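Bruslow Store - Packing Bench, Back Room

This gallery covers the packing bench at the Bruslow store, where mixed household goods are wrapped, boxed and labeled before they go out on the Tuesday truck. The bench handles up to 200 orders a week. Most are small, and most contain at least one item that will not sit flat in a standard carton. Notes are by Jinlong Fan, with corrections from Şengül Kılıçarslan.

1. Round stock

Cylinders are the slowest shape on the bench. A smooth blue one with a darker band near the bottom is a fair example of the type: no flat face, no corner to start the wrap from. 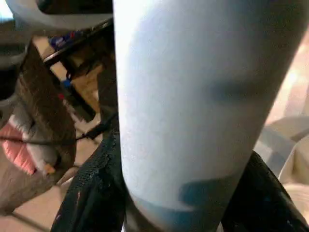 The bench rule for round stock is to wrap first and choose the carton second. The Wakden cartons come in seven sizes, and picking the size by eye from an unwrapped item gives the wrong answer too often. Measure across the widest point after wrapping, then add an inch on each side for fill. Goods with a matte finish get a paper layer next to the surface, as tape lifts the color on some of them.

Anything over 20 inches long goes diagonally in a flat carton or upright in a tall one. Upright is preferred when the item has a base of its own.

2. Ribbed parts and sheet wrap

Ribbed parts hold their shape along the length but give at the sides. A thin white sheet brought around the smooth collar below the ribs stays put better than one brought around the ribs themselves. Creases in the sheet are acceptable. Tears are not. 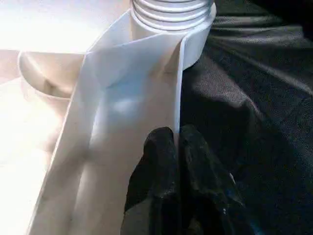

Packing and Dispatch - Fundwood Home Goods, Bruslow

Sheet wrap is kept on the lower shelf, cut side out. Offcuts longer than a forearm go back on the shelf and are used for small goods. Shorter pieces go in the recycling bin under the bench. Both bins are emptied at 4 p.m., before the last orders are taped.

Do not run tape over a raised edge. Fold the edge down first, press it along its full length, then tape across the fold in two places. If the customer has to cut the tape, the cut should fall on the wrap.

3. Folds and edges

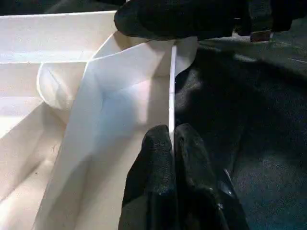

Fold quality decides how many layers fit in a carton. The Xia order in March was repacked twice on account of loose folds, and the second repack used one carton fewer for the same goods. A white sheet with a long diagonal fold and one upright edge still has to be closed before it can be stacked, and a small flap turned outward at the top should be tucked in at the same time. Press from the middle of the panel toward the corners. Stacked sheets go with the folded side facing the carton wall - the label goes on the opposite side.

Carton sizes and the current tape list are posted on the door of the supply cabinet. Changes go to Jinlong Fan.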